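Folding by Hand, Folding by Gripper: Collecting Demonstrations of Bedroom Tidying
Final project report, group 4
Submitted 2024-05-23

Introduction

When we chose this project we thought the difficult part would be the learning, and that collecting the demonstrations would be a pleasant couple of weeks of folding clothes. We are happy to say that it was pleasant, mostly, but it took far longer than a couple of weeks and it ended up being the part of the project we learned the most from. This report is therefore rather heavy on how the demonstrations were made and rather light on the training, which we come to near the end.

The task we set ourselves was to show a two-armed robot how to fold soft clothing on a bed. Folding on a table has been done by many groups before us, including two earlier groups in our own department, and we wanted something closer to what people do at home. A bed is soft, it gives way when you press on it, and it usually has blankets on it that are at least as grippable as the clothes. We had a feeling this would matter, and it did!

Two ways of showing the task

We compared two ways of giving demonstrations. The first was remote control. The robot in our lab, which everybody calls Flundel after the name on the software that runs it, has two arms that can be driven by a pair of smaller copies. You sit in front of it, move the small arms, and the big arms follow. It is great fun for the first ten minutes and then your shoulders begin to complain. The lab has no bed, so we put a single mattress on two pallets and made it up with a blanket from one of our own rooms.

The second way was to leave the robot out altogether and carry the grippers ourselves. Each gripper has the same fingers as the ones fitted to the robot, so that whatever the fingers do in a demonstration should in principle be something the robot can do too, and a camera on the tool records the view from the hand. One person holds a gripper in each hand and folds the garment as they would normally, only slower and with a good deal more muttering. Because nothing heavy has to be moved, this can be done in a real bedroom, and we did it in several.

How a demonstration goes

Every demonstration began with one garment on the bed and both grippers held open and clear of it for a moment, which gave us a clean starting point when we cut the recordings later. The person then did the fold, put the garment down flat, and opened both grippers again. We kept four kinds of garment: T-shirts, jumpers, sweatpants and small towels (we know a towel is not a garment, but the word stuck). For trousers we asked for one leg to be laid over the other first and then the length folded up, and we left it to each person which end they started from.

We did not tidy the rooms for this, apart from moving anything breakable. The blankets that were on the beds stayed on the beds. One of us argued quite strongly for a plain sheet everywhere, and in the lab that might have been sensible, but we agreed in the end that if a robot can only fold on a plain sheet then it is not much use to most of our grandmothers.

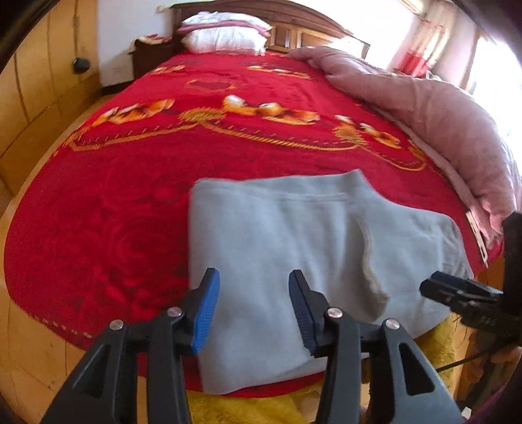

Figure 1. Both grippers at a folded fleece garment on a red blanket, seen from the camera on one of the tools.

The near edge is where most of our trouble came from. To lift a folded edge you need one finger to go under all the layers and the other to come down on top, and on a mattress the lower finger pushes the bedding down ahead of it instead of sliding under neatly. What our hands do without thinking is feel for the gap. With the grippers you cannot feel very much, and you soon get into the habit of pressing down a little with the tip, letting the surface sink, and then moving forward into the dip. We found this out separately and were rather delighted to discover that we had all invented the same trick.

Plush blankets brought a second problem. When the fingers close a bit too low they take a pinch of blanket along with the fleece, and then the blanket comes up too when you lift. People correct this by giving a small shake. We had a long discussion about whether shakes should stay in the data, as they look messy and the robot might learn to shake everything. We kept them. A demonstration with a mistake and a recovery in it seemed more useful to us than a perfect one, and throwing them out would have lost us a lot of work besides.

What we collected

Altogether we recorded 366 demonstrations with the hand-held grippers and kept 300 of them. The rest were dropped for dull reasons: a recording stopped early, a cable caught on the bed, or the camera lost track of where it was when somebody leaned over and looked at a blank bit of wall. By remote control we kept 106, collected over the same number of afternoons, and we were much more tired at the end of them.

The difference in speed was the first thing visitors noticed. With the grippers in your hands you can step to the side of the bed, bend, and come at a sleeve from the far side. With the remote arms you have to plan all of that, because the robot stays where it is and its elbows have opinions. On the other hand, every movement made by remote control is certainly one the robot can make. Quite a few of our hand-held demonstrations contained wrist angles that Flundel could not reach, particularly when folding close to the headboard, and we had to write a small check that marked those sections so we could look at them again.

Training and a first try

We trained one policy on each set and a third on both together. We only had the robot for a short time after that, so we would ask the reader to take this section as a first impression. The policy trained on remote control alone moved smoothly but tended to close its fingers in the air just above the cloth. The hand-held one got down into the fabric much better, and we even saw it press and slide forward in the way described earlier, which made the whole room cheer. It was also the one more likely to bring the blanket with it. The combined policy was the best to watch, and it is the one we would carry on with.

Towels went well with all three. Sweatpants were harder, mainly at the waistband, where the fabric is thick and springs open again. Jumpers we would rather not talk about yet.

Things we would do differently

We would agree on the rules for folding earlier. In the first week everyone folded as their own family does, and it is surprising how many ways there are to fold a T-shirt and how fond people are of theirs. We would also take more care with the cables on the hand-held tools. They are thin and light, but they do find the bedding, and a simple clip at the elbow, which we only added in the last few days, made everything more comfortable.

Finally, we would record more in the evening. Nearly all our bedroom sessions were done by daylight, near windows, and we have no idea yet how the policy copes with a bedside lamp. The robot is free again in June, and two of us have already asked to have it for the first week, so we hope to add a short note on that to this page.

Our thanks go to the people who lent us their beds and blankets, and to the lab technicians for the pallets.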